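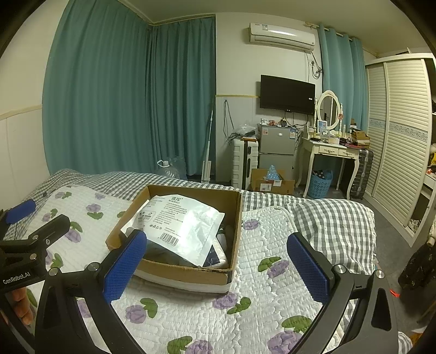 Signe Lundgren wrote to me in January to say she's given up on packing at the dining table and does the whole job on top of her bed now, and could I please tell everyone, since her back has never been happier. Well, Signe, I've been a bed packer for years! I thought I'd finally write down how I do it, for moving, for mailing things to family, or for getting winter stuff out of the way in a small room.

Put something washable down first

Cardboard boxes are dirty on the bottom. They've been on a truck and a warehouse floor and who knows where else, and you're about to set one down where you sleep. I keep a quilted mat or an old bedspread over the sheet on packing days. Quilted is better than smooth because the box stays where you put it when you lean on it. Everything goes straight in the wash at the end, and I shake it out of the window first so the cardboard crumbs don't end up in the machine.

Shallow boxes for small soft things

I used to hoard big boxes. Then I moved to Birville with two enormous ones full of linens and couldn't get either up the stairs. A shallow box is easier to fill, easier to see into and you can slide it under the bed afterward. Gloves, scarves, socks, dish towels, things still in their plastic bag from the store – all good in a shallow box. Save the deep ones for pillows and lampshades.

If something came in a decent plastic bag, leave it in there. I squeeze the air out, fold the top under and lay it flat. Helge Strand swears by throwing all the store packaging out before he packs, and his boxes do look very neat, but my stuff gets put away for months at a time and I like having a layer between it and the dust.

Work gloves and other floppy things

Knit work gloves are the sort of thing I always have too many of and can never find a pair of. What finally worked for me was treating them like socks. Lay one on the other, thumbs together, roll from the fingertips and turn one cuff back over the roll. They'll stay put even if the box gets tipped. Any with holes in the fingertips go in the rag bin, and the ones with garden dirt on them get washed first (I learned that the year I packed a muddy pair next to a cream tablecloth).

I hang on to single gloves too, by the way. One lonely glove is great for dusting blinds. Put it on, dampen it a little and run your fingers along the slats. 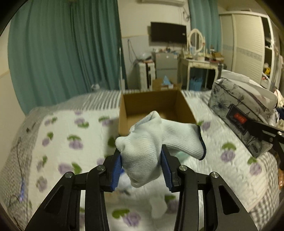

A glove and a box, with the bed as a packing table.

Nice boxes are for keeping, plain ones are for moving

If you've got a pretty box, the floral gift kind, don't use it for hauling. The corners get crushed the first time something sits on it. I pack pretty boxes last, inside something bigger, and I fill them with light things like tissue paper and ribbon so they aren't traveling empty. Elie Masri gave me one from a shop in Tovenel that has come through 3 moves without a dent, and it's still where I keep my cards and stamps.

Clothes in one pile, decisions later

When I'm emptying drawers, the clothes go in a single pile on the far side of the bed and I don't let myself sort them until the box stuff is done. Otherwise I'm trying on sweaters at ten at night. Once the boxes are closed I go through the pile and it's quick, because by then I'm tired and a bit ruthless.

Toiletries are the other trap. They spread over every surface, and mine always leak. Tighten the lids, stand the bottles upright in a bag of their own and never put that bag in with fabric. I lost a good wool blanket to a bottle of shampoo on the road from Fludwood and I'm still sore over it.

Closing up

Fold the short flaps first, then the long ones, and press down in the middle. If it bounces back up, take something out. Write on the side of the box, not the top, so you can read it when they're stacked. I put the room and one word, like "bedroom, gloves". Rosalba Cirillo uses colored stickers, and I tried that for a while but could never remember what green meant.

Next time I want to get into drawer units and what I keep on top of the fridge.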